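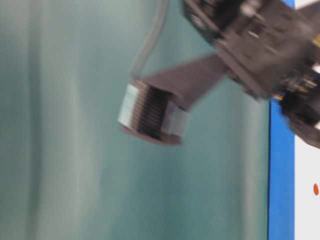
How many days do I need to walk from Pirnach to Drudstead if I am not a fast walker?

*slowheron, posted 05/06/2022*

---

Four days is comfortable, with nights in Koller, at the upper farm and in Inditlow. The whole path is 64 km, and the second day is the only one that feels long.

*bramblefoot*

---

Thank you, bramblefoot. I should explain more. I am used to walking in flat country, with a small bag, and I stop often for drinking tea. My sister comes with me. We would like to go in the first week of November, when we both have free days. I have read two guidebooks and they don't agree with each other. One says the upper farm takes guests all year, the other does not mention the farm at all.

*slowheron*

---

The farm closes when the cows come down, so in November you will find the door locked. I made this mistake myself. You can see the light of Inditlow from there and you think it is close, but it is still two hours down through the forest, and the path is full of roots. My advice is to turn the plan around: sleep two nights in Koller, take the early bus to the saddle on the third morning, and walk down with a day bag.

*oldgaiters*

---

I don't agree with the bus. If you take the bus to the saddle you miss the best part, the old cart road above Koller with the stone walls on both sides. It is not steep. The highest point is 1,014 m and you have gained most of the height already before lunch on the first day. People make this path bigger than it is.

*bramblefoot*

---

You are young, I think :) For somebody who comes from flat country the cart road is tiring. It is the stones. They are round and they lie loose, and in November there are leaves on top. I have seen strong men sit down on that road without wanting to. Also it gets dark early, please think of this.

*oldgaiters*

---

Could I ask about the weight? How heavy is a normal backpack for four days, when one sleeps in guesthouses?

*slowheron*

---

Under 10 kg with water. If it is more, put everything on the bed and take away the second pair of trousers.

*tincup_ana*

---

And the second book! I carried a novel over the saddle two times in my life and I did not open it either time, I was asleep at eight.

But I would keep warm gloves, even if the forecast is nice. The wind on the saddle comes from the Drudstead side and there is no shelter until the chapel.

*bramblefoot*

---

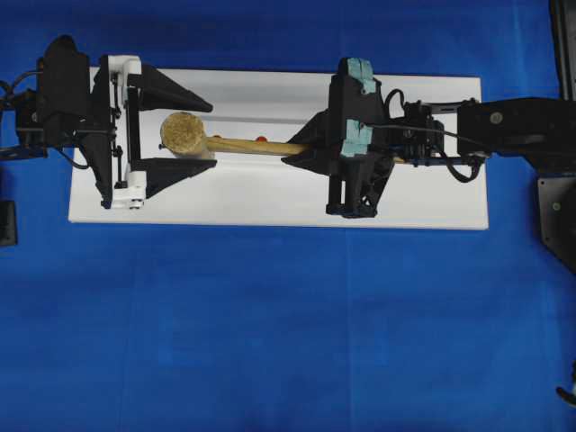
Is there a shop on the way where we can buy bread and cheese?

*slowheron*

---

Only Koller has a real shop, next to the church, and it is closed in the afternoon from noon to three. In Inditlow there is a bakery car that comes in the morning and stops at the fountain. It rings a bell. The raisin bread goes first.

*tincup_ana*

---

Does the bakery car still come on Sunday? When I was there it did not, and we had crackers for breakfast and were not in a good mood with each other.

*oldgaiters*

---

Not on Sunday, you are right. The guesthouse in Inditlow will sell you breakfast if you ask the evening before. It has only 2 rooms, so telephone early. They do not answer mails, or they answer after you are home again.

*tincup_ana*

---

This is all very useful. I am now thinking to do it this way: first day Pirnach to Koller, a rest day in Koller, then with the bus to the saddle and down to Inditlow, and the last day to Drudstead. Then I have four days and no locked farm. I am sorry for the cart road, bramblefoot.

*slowheron*

---

No problem. But on your rest day you can walk up the cart road for an hour without the bags, and come back for lunch. Then you have seen the walls and oldgaiters is also satisfied.

*bramblefoot*

---

I am satisfied. Take a stick.

One more thing about the last day. After Inditlow the path crosses the stream, and there are two bridges. The new one is for the forest cars and it leads you to the quarry. The marks on the trees are old there and somebody has painted over the first one. Take the narrow bridge on the left.

*oldgaiters*

---

On the left when you look down the valley, yes? My map shows only one bridge.

*slowheron*

---

Yes, looking down the valley. The map is older than the new bridge.

*oldgaiters*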